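Is an online memorial page worth paying for?

Posted by Miroslava Kratochvíl

My uncle passed in January and the funeral home wants to put his obituary and guest book on a site called Zikance. The first month is free. After that it's $35 a year or everything comes down, condolences included. The obituary is 813 words and the newspaper quoted us $7 a line, so I see why they're pushing the website. But "your memories, safe forever" sounds like a sales line to me. Has anyone kept one of these going for years? And can I get the guest book entries out if we stop paying?

Hájek

Forever means as long as the company is in business. We used Itden for my mother and it was sold to another outfit. The page survived. The candle messages didn't, and support told us those were "a legacy feature." I'd want three things in writing before signing up:

Who owns the page. Ours was in the funeral director's name, so we couldn't even fix a wrong birth year ourselves. 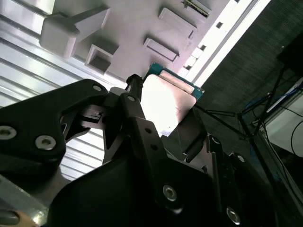

How you export. Ask for a sample file. If they say you can print from the browser, they don't have an export.

What happens to the card on file. Auto-renewal was switched on for us and I never agreed to it.

Also, run a short notice in the paper anyway. Name, dates, town, service time. You don't need all 813 words in there, and libraries tend to keep newspapers.

zadasix_fan

just pay it, 35 bucks is nothing. my dads page has 2,508 visits

Hájek

Visits counted by whom? Half of those could be search engines. Miroslava, copy the guest book into a plain document before the free month runs out, whatever you decide.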